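Subject: Re: [scent-swap] Storing natural blends through the summer, and Hinamon

Hello all,

Sorry to be slow with this, I've been away and came home to a very full inbox. On 8th August one of our newer members wrote:

> I finally blended something I love, a neroli and cedar with a tiny bit
> of labdanum, and after a month on the shelf it smells flat and a bit
> sour on top. Same formula, same alcohol. Did I do something wrong or is
> this just what naturals do? Also, has anybody ordered the small bottles
> from Hinamon? I only need 11 and they seem to sell by the gross.
>
> Thanks, and hello to everyone, I've been reading along since December.

First of all, welcome, and I'm so glad you wrote in! Please don't throw that blend out. Citrus and orange flower materials are the first to go off in a warm room, and neroli is no exception, so my guess would be the shelf and not your hands. Is it near a window? Mine used to stand on a lovely sunny ledge where I could admire them, and I lost a whole row of colognes that way before I learned my lesson. They now live in a shoebox at the bottom of the hall closet, which is much less pretty.

The other thing I'd look at is how much air is in the bottle. If you made enough to fill a big one and have been dabbing from it ever since, there's a lot of empty space above the liquid and the top notes suffer for it. I decant into the smallest bottles I can find and fill them right up to the shoulder. It's a nuisance with a shaky hand (mine is shakier every year) but a little glass funnel helps, and so does doing it before coffee.
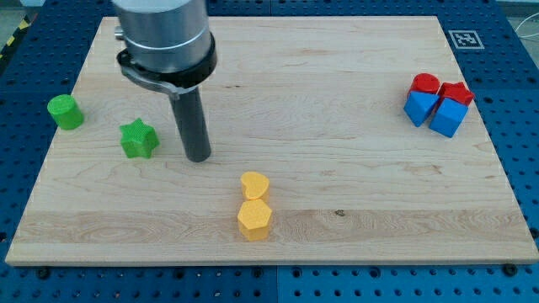
As for Hinamon, yes, I've ordered from them twice. The glass is good and the caps fit snugly, but you're right about the quantities. The last time I looked, the smallest case was 211 bottles, which is an odd number and far more than I'll use in this lifetime. I still have plenty of the 5 ml ones left over and would happily mail you your 11 for the cost of the postage. Just write to me off the list with your address. Tovo will sell you singles, but I found their sprayers leaked a bit when laid on their sides, so keep them upright if you go that way.

Now, about the blend itself. If you make it again, you might try putting the cedar and labdanum together in the alcohol first and letting them sit for a couple of weeks before the neroli goes in. I can't give you the chemistry, I only know that my own blends come out rounder when I do it like that. Somebody on this list told me to try it years ago, and I wish I could remember who it was so I could thank them properly! And do keep a bit of the flat one. I had a sour little rose that I forgot behind the vinegar, and by the following spring it had turned into something quite wearable, a bit like old books and honey.

One more item while I have everyone's attention. The Meireles sampler is going around again, and the box should be with the Lolik group by now. If you're next on the list and haven't heard anything, please give them a nudge. The register for the swap box has reached nearly 1,625 entries, so if you add a vial, please write clearly on the label and put the dilution on it too. I opened one last round marked only "nice" and had to guess.

Warm wishes, and happy sniffing,
your list host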